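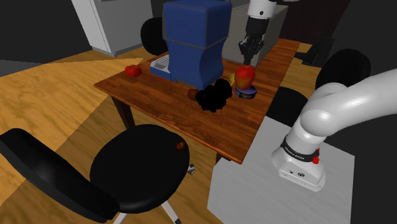 Pliltonard Workshop Notes > Arms and Grippers > How-To

Teach a Simulated Arm to Pick Up an Apple Before You Let the Real One Near Your Fruit

Posted March 2022

The gripper build from last summer left a lot of people in our shared workshop with the same object on their bench: a two-finger gripper, bolted together with great care, that can open and close and has nothing to do. Everyone's next idea is to put it on an arm and have it pick something up. Everyone's something is an apple. Apples are cheap, they're roughly the right size, and you can eat the evidence.

I'd like to talk you into doing it in simulation first. It's slower to set up than you want and much faster than mopping.

What you'll need

A computer with a graphics card that was respectable a few years ago
Rovance, the scene runner we use at Pliltonard (the workshop build, from the shared drive)
The Goossens household pack, for the table, chairs, fruit and clutter
The Trondard gripper model, or your own if you drew one up in July with the rest of us
An arm model with its joint limits filled in
An evening, then another evening

You don't need the real arm. You don't even need to have finished the real gripper, though it's nice to have it on the desk to poke at when the one on the screen does something you don't believe.

Step 1: Build a room, then stop building the room

Open Rovance, start a blank scene and load the dining room from the Goossens pack. You'll get a floor, some walls and the urge to decorate. Resist the urge until the arm moves. I lost most of an evening to chairs.

Do leave the chairs in, though. A bare table on a gray plane is lovely for testing and a terrible rehearsal for a kitchen. The arm has to swing past something at some point, and you'd like to find out in here that your favorite path goes through a seat back.

Put the arm base on a fixed platform close enough to the table that the gripper can get to the middle of it with the elbow still bent. If the arm has to straighten out completely to reach your target, move the platform. Moving the target also works, but you'll have to move it again for every other object, and by then you'll have forgotten why.

Lock the platform. An unlocked platform behaves perfectly until the first time the gripper leans on the table, and then the whole robot backs away like it remembered an appointment.

Step 2: Put out the clutter

Set your apple near the middle of the table. Then add a few other things: a tomato, a can, something lumpy, something tall toward the back. I let the pack scatter its own clutter, and it has its own opinions about what belongs on a dining table. Fine. So do my relatives.

Two things to check before moving on.

First, look at what the apple is standing on. A random scatter will happily balance an apple on top of a can, where the grasp height you worked out for the tabletop is wrong by exactly one can. Start with the apple on the wood. Save the can for when you're feeling confident and need to be corrected.

Second, let the scene run for a moment with the arm parked. Anything that was placed slightly inside something else will now leave in a hurry. Better it leaves now than in the middle of an attempt, when you'll blame the gripper.

Step 3: Give the apple some weight

By default the fruit in our copy of the pack has the mass field left blank, and Rovance fills in a blank with its own idea of a sensible number. Weigh your real apple and type that in. If you haven't got one to weigh, put in 100 grams, which makes for a small apple, and raise it once the basics behave.

While you're in that panel, look at friction. There are two settings, one for the fruit and one for the finger pads, and the simulator combines them. Set either one very high and your gripper will pick up anything it so much as brushes. This feels terrific and teaches you nothing. Start modest. You want to see a slip now and then, so you know slipping is allowed.

Also swap the apple's collision shape. The pack ships it as a box, for speed. A box can't roll, and rolling is the apple's whole strategy.

Step 4: Mount the gripper

Attach the Trondard model to the last link of the arm. Check three times that it's the last link. The list is in alphabetical order for reasons I've never been given, and I have watched a gripper spend a happy hour attached to a shoulder.

Set the tool point between the fingertips, at the pad surface. The model's origin is back at the mounting plate, and if you leave the tool point there, the arm will try to bring the mounting plate to the apple. It'll be very determined about it. The apple will lose.

Open and close the fingers a few times in empty air. Both should move together. If only one moves, the mirror joint isn't linked; open the gripper file and look for the line that says mirror. The file is 173 lines long and it's near the bottom, under a comment that apologizes for something else.

Step 5: The approach

Split the motion into separate moves. One big move from parked to grasping will work once, in front of a guest, and never again.

Hover. Bring the tool point to a spot 30 mm above the top of the apple, fingers pointing down and open. Let it come to rest. The arm will wobble a bit at the end of a quick move, and the wobble is bigger at the fingers than it looks from across the room.

Descend. Straight down, slowly, until the pads are level with the widest part of the fruit. The usual error is stopping early. Closing on the upper half of a round thing squeezes it down and out, and it'll shoot across the table with more energy than you remember giving it.

Close. Use a force limit on the fingers and leave the position target a little tighter than the apple is wide. Position alone will keep closing through the skin until the solver gives up, and a solver giving up is quite a thing to see.

Then wait a moment before lifting. Put an actual pause in the script. I skipped it for weeks on the grounds that the fingers were clearly touching.
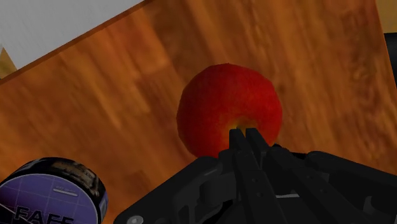
Fingertips at the yellow patch, right at the bottom of the apple. Zoom in before you trust the contact.

Touching and holding look alike from most angles, so turn on the contact readout and go by that. You want force on both pads, and you want the two numbers to be in the same neighborhood. Force on a single pad is called pushing. It's a respectable skill, but you came here for another one.

It's worth looking at the fingers from close up as well. From the far side of the room every attempt looks fine. Up close you may find the tips down at one end of the fruit with the pads hardly involved, and then your descent height is off, or your tool point is, or you changed the apple and forgot.

Step 6: Lift, and be suspicious

Raise the tool point straight up, slowly, and hold it there. Count it as a success only if the apple is still between the fingers after the hold. I'm strict about this on account of an early version of my script, which counted success by whether the gripper had gone up. Its record was flawless.

If the apple sags out during the hold, raise the force limit a little. If it spins, your pads are above or below the middle. If it vanishes, check under the table, then check the step size of the physics; halve it and try again.

Step 7: Do it many more times than is interesting

One good lift proves you can do one good lift. Set up a loop that moves the apple to a new random spot in the middle of the table, turns it to a new angle and tries again. I run nearly 100 attempts per change and read the log over a sandwich.

Change one thing between batches. I know you won't. I don't either, and then I have two settings and no idea which one to thank.

Look at the failures before the successes. Mine came in clumps: apples that landed too close to other clutter, apples at the far edge where the arm ran out of bend, and a string of misses that all dated to an afternoon when I'd hidden the table for a better view and switched off its collisions along with it.

Moving it to the real arm

Take the hover height, the descent height and the pause across as they are. Leave the force limit behind and find it again on the bench, starting low, with your hand near the stop button. Simulated friction is a guess that you typed in. Your kitchen hasn't read it.

Use a soft ball for the first session. Then a cheap apple. Put a towel down.

Files for this one are on the workshop drive in the Rovance folder, under apple_pick. The one called apple_pick_final is older than the one called apple_pick, and I'm going to fix that.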